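Larnside housing tribunal opens its list to lay assessors, with applications due by the middle of next month

Wednesday, May 28, 2025

Anyone who has ever sat in a draughty waiting room holding a folder of rent receipts and wondering whether the people on the other side of the door would understand a word of it may be pleased to hear that the Larnside Property and Tenancy Tribunal is looking for new lay assessors, and that it would very much like some of them to be ordinary residents with no legal training at all.

The tribunal, which hears disputes between landlords, tenants, leaseholders and managing agents across Larnside and the neighbouring district of Jenville, put up its notice on Tuesday morning. It has 44 places to fill. That is the largest intake since the present rules came in, and it comes after a long stretch in which the list of assessors had been shrinking quietly through retirements and house moves, until there were mornings when a hearing had to be put back for want of a third person to sit on it.

Roswitha Ruppert, the tribunal's registrar, was kind enough to give me the better part of an hour yesterday, in between telephone calls, and she was cheerful about the whole business. "We have good lawyers and we have good surveyors," she told me. "What we are short of is people who have lived in a flat with a shared stairwell and had to agree with six other households about who pays for the bulb."

An assessor sits beside a legally qualified chair and a property member, hears the evidence, asks questions and has an equal say in the decision. Most cases are over in a morning, although the service charge disputes can run on, and one of them last year (the long argument over the roof at Pfeiffer Court, which many readers in the east of town will remember only too well) took up nine days. Assessors are asked to be free for at least two days a month. They are paid a daily fee, with travel on top, and there is help with childcare costs for those who need it - something Mrs Ruppert was keen for me to mention, as it wasn't offered in the last round and she believes it put good people off.

The workload has certainly grown. The tribunal received 2814 applications in its last full year, and though a fair number of those were settled or withdrawn before anyone had to put on a smart jacket, the hearing rooms have been busy. At the end of last month 192 cases were still waiting for a first date. Deposit disputes make up the biggest share, followed by repairs, and then a steady trickle of boundary and access matters, which tend to be small in money and enormous in feeling. 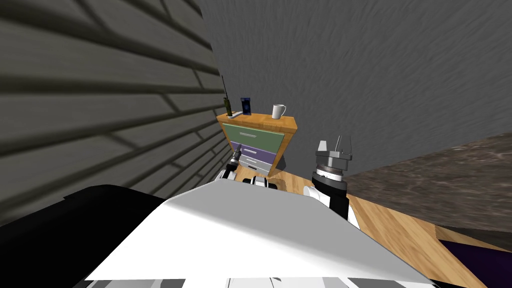 To apply, you must be over 21, live or work in either district, and be able to read a bundle of papers before a hearing and talk sensibly about it afterwards. People who are employed by a letting or managing agent can't sit, and nor can serving councillors. Landlords may apply and so may tenants, and there have always been some of each on the list, but you would have to declare any property you own or rent and step aside from a case that touched on it. You can't have been declared bankrupt in the past five years. There is no upper age limit any more, and I know of at least two retired readers who have been waiting for exactly that.

The application form can be collected from the tribunal office on the first floor of the old corn exchange, or filled in online through Celisard, the recruitment service which the tribunal has used since the winter. I should pass on a small warning about the online form, as it times out if you leave it alone for long and doesn't always keep what you have typed. The office suggests writing out your supporting statement somewhere safe first and copying it across. The statement may be up to 2000 words, though Mrs Ruppert said she would be perfectly happy with a good deal less.

Two referees are needed, neither of them a relative, and one should have known you for at least three years. A copy of a photo identity document and a recent proof of address must go in with the form. Originals shouldn't be posted, please. The office still has a passport in its safe from the previous round and would dearly like to give it back.

Those who are shortlisted will hear by letter and by telephone, and will be invited to spend half a day at the tribunal, made up of a short interview and a written exercise based on an old case with the names taken out. Training runs over four Saturdays in the autumn. It is led by Bernd Wunderlich, who chaired hearings in Larnside for many years before he stepped down and who has, by all accounts, a gift for explaining a lease to people who have never read one to the end. New assessors will then watch three hearings before they sit on their own first case.

Candidates who applied last time and were found eligible but not appointed don't need to start again. They should write to the office confirming that they are still interested and giving any change of address, and their earlier papers will be brought forward. Those who were told they weren't eligible are welcome to try once more, particularly if age was the reason.

Mr Wunderlich will be at an open evening in the large hearing room, where you can ask him whatever you like and have a look at where the assessors sit. Doors open at half past six and there will be tea. There is a lift at the Market Street entrance, and the hearing loop has been repaired. Places needn't be booked, but the office would be grateful for a quick call if you are bringing a group, so that enough chairs can be put out.

Completed forms must reach the tribunal by five o'clock on the closing day shown on the notice. Late ones won't be considered, whether they come by post or online.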